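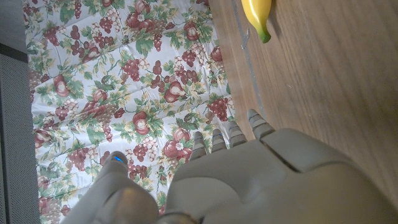 Clearing a table after breakfast takes me four minutes if the phone doesn't ring. The engineer I spent Monday with at Grevska has been working on the same job for most of two years, and she is still delighted by it.

Grevska builds software for robot hands. The company rents the upper floor of a former shoe warehouse in Fokcombe, and the team has filled it with kitchen tables, laundry, shop shelving and more fruit than one small office can eat. I went to ask a simple question, the one my own family asks whenever a robot video goes around: can these machines do chores yet?

"Yes, some of them, slowly," said the engineer, who leads the household side of the work. "If you ask me whether one can pick up a banana and put it in a bowl, yes, come and watch. If you ask me whether you can go to work and come home to a clean kitchen, no. And I'd love to talk for an hour about what's in between!"

She talked for closer to three. She asked me to leave her name out of it, as the company prefers to be written about as a team, so she is just "the engineer" in what follows.

I started with fruit, and wondered whether it was a bit of a soft target.

"People think that until they've tried it," she said. "A banana is curved, so it doesn't sit the way a box sits. It has a stem at one end that you can catch a finger on. It bruises. And every bunch is a different shape from the last one, so you can't just teach the hand one banana and go home. We've done 2,138 fruit pickups since we began keeping a proper log, and I still learn something from the bad ones."

What counts as a bad one?

"Dropping it is bad, obviously. Squeezing it is worse. But the kind I find interesting is when the hand closes perfectly on nothing. It has decided the banana is a finger's width to the left, and it makes this lovely careful grab at the air. You want to reach in and help."

She is a big believer in tablecloths, which I hadn't expected to spend twenty minutes on. A lot of robot work gets done on plain surfaces, she said, and she understands why, but kitchens have patterns in them. People own floral oilcloth and striped placemats and mugs with cats on. A cloth printed with fruit is the sort of thing her team looks for when they go shopping.

"Think about it from the camera's side," she said. "There's a red fruit, it's round, it's even got a little highlight painted on it. Is it a thing or is it a picture of a thing? You and I don't even notice we've answered that. The software has to get there somehow, and the early versions did not get there. We had one that went for a printed lemon on a dish towel over and over, and it was so sure of itself."

Wrinkles are the other half of it. A flat cloth stays put, she explained, but a slightly rumpled one rides up under a fingertip, and then everything standing on it moves too. The team's rule is that the cloth doesn't get ironed. When I asked who came up with the rule, she laughed and said it was whoever would have had to do the ironing.

I asked why use a hand with fingers at all. I've seen plenty of machines manage with two flat pinchers, or a suction cup, and they look a good deal cheaper.

"They are cheaper, and for a lot of jobs they're better," she said straight away. "If all you ever want to do is move cartons, please don't buy fingers. But a house was built for hands. Drawer pulls, faucets, the tab on a milk carton, the lid of the thing you keep the cookies in. Every time we've tried to list the chores that two pinchers can't do, the list runs onto another page."

The thumb, in her view, gets too little credit. Fingers can curl all day long, but until something pushes back from the other side you have a rake. Much of last winter went on deciding when the thumb should move: before the fingers arrive, with them, or a beat later. For fruit they have settled on a beat later, and she demonstrated on my notebook, fingers first, thumb coming round to meet them. I've been noticing myself doing it ever since.

Ridges on the fingertips help as well, she said, though she was careful about how much. Grip is partly surface and partly knowing how hard you're pressing, and the second part is where most of her own hours go.

The shop-floor work happens at the other end of the room, and the answers there were different. Grevska has been running a trial with Brasitz, a small grocery chain, on putting produce out before opening. A colleague of hers who handles the trial joined us for coffee. He is a former produce manager, and he was less starry-eyed, though he grinned a lot.

"In a store the job is narrower, so that's good for us," he said. "Same shelf, same crates, same height every morning. But a person who knows the job fills a banana display without thinking, and fast. On our best morning the machine moved 840 pieces of fruit. I've worked with teenagers who'd do that before their first break."

Would he hire it?

"For the boring stretch at five in the morning, I'd like it next to me. I wouldn't leave it alone with the peaches."

They both kept coming back to that phrase, next to me. Neither of them described a machine that takes the whole chore. What they described was closer to a slow, willing helper that does the middle part, after a person has set things up and before a person tidies what it missed. On the household side, the engineer has a list of 39 small tasks she would like a single hand to manage without anyone changing a setting. She wouldn't tell me how many are crossed off, only that "put fruit in bowl" is and "fold fitted sheet" is very much not. (I can't do that one either, and told her so.)

I asked what had changed most since she started.

"Recovery," she said. "When I began, one slip and the whole thing was over. Somebody walked across the room and reset the table. Now if it knocks the banana and the banana rolls, a lot of the time it'll look again and have another go. The first time I saw that happen I called everyone over, and of course it wouldn't do it again until they'd all gone back to their desks."

And what still bothers her?

"Speed. Edges. Anything wet." She thought for a moment. "Edges are a funny one. Where the cloth stops and the bare wood starts there's a tiny step, and you'd never feel it. But the surface changes, the friction changes, the color changes, all on one line. If a piece of fruit is sitting near that line, I lean forward in my chair."

The money question I put to both of them, and both were frank that a hand like the ones they work with is far too expensive for anybody's kitchen today. The engineer thinks care homes and shared kitchens will come before private houses. Her colleague thinks stores will come before either. They have a lunch riding on it, with no date set for when the bet is settled.

Before I left she asked me which chore I'd give away first. I said unloading the dishwasher, and she made a face. Glasses, steam, a rack full of thin wires, forks lying every which way. It is on the list, she said, well down the second column. Then she asked whether I'd settle for having my groceries put away, and I said I would settle for that very happily.

The Brasitz trial carries on through November. The team is adding pears next.

Related
Can a robot sort the recycling? A morning at the Uddin depot
Why laundry is so hard for machines
Five in the morning on the produce aisle
Readers write: the chores we'd keep

We use cookies to remember your reading settings. By continuing to use this site you agree to our cookie policy. Accept | Manage choices

Contact us | Copyright, all rights reserved | Back to top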